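How to Sort a Toy Box Into Bins (and Keep It That Way)

If your house is anything like ours, there is one big box where all the toys go to live together, and every time a child wants the little cow, the entire box gets tipped out on the rug. I put up with that for years. Then we moved to Mumdale, the box split on the way, and I finally sat down one Thursday evening and sorted the whole lot into plain bins. It took me 67 minutes with a cup of tea in the middle of it, and I have been recommending it to everybody I meet ever since!

What you'll need

Bins, all the same size if you can manage it. Plain ones with no lids are my favorite (lids get lost, or sat on). A damp cloth, a towel, some sticky labels, and a bag for things that are leaving the house. You'll also want a clear patch of floor, bigger than you think.

Step 1. Tip it all out

Yes, all of it. Shake out the corners of the box too, where the crumbs and the puzzle pieces are. I like to do this part after bedtime, but if your kids enjoy helping, let them have the tipping, which is the best job anyway.

Step 2. Pull out the easy groups

Don't try to decide about every single toy yet. Go around the pile and grab only what jumps out at you: animals, blocks, play food, cars. Push each kind into its own heap. Ours turned into 5 heaps and one sad little puddle of odds and ends, and the puddle can wait until the end.

Step 3. Wipe as you go

Hard plastic toys get a quick once-over with the damp cloth and then a rest on the towel. Play food seems to get the stickiest in our house, I suppose from being served at so many tea parties. Anything cracked or sharp goes straight into the bag.

Step 4. Choose what shares a bin

You can give every heap its own bin, of course, but I've found that small heaps do better together. Blocks and play food get along very well - they come out at the same time in our house, because a block is a perfectly good sandwich. Animals I keep by themselves. Set the bins one behind the other while you work and you can drop things into either one without getting up, and your knees will thank you for it.

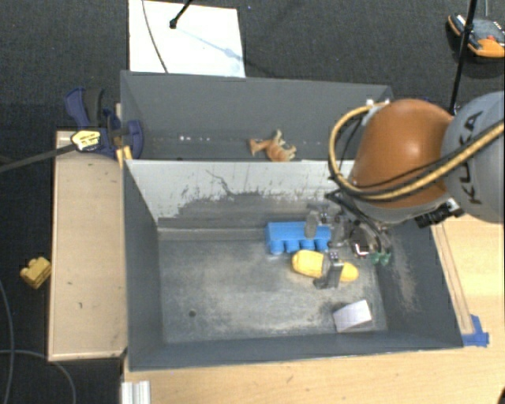
Blocks and toy corn in the front bin, animal in the one behind.

Step 5. Leave some room

A bin that is full to the top is a bin that will be tipped out, and then you're back where you started. I stop when mine are 60 percent full, judged by eye. If a heap won't fit, put a few things away in a closet and swap them in later on. They feel brand new when they come back!

Step 6. Label and put away

Words for readers, a drawing for little ones. Stick the label on the short side if the bins will slide onto a shelf end first. Then show the children where everything lives, and do the first few cleanups with them, one bin at a time.

As for that puddle of odds and ends, give it a small dish on the shelf and go through it whenever the dish is full.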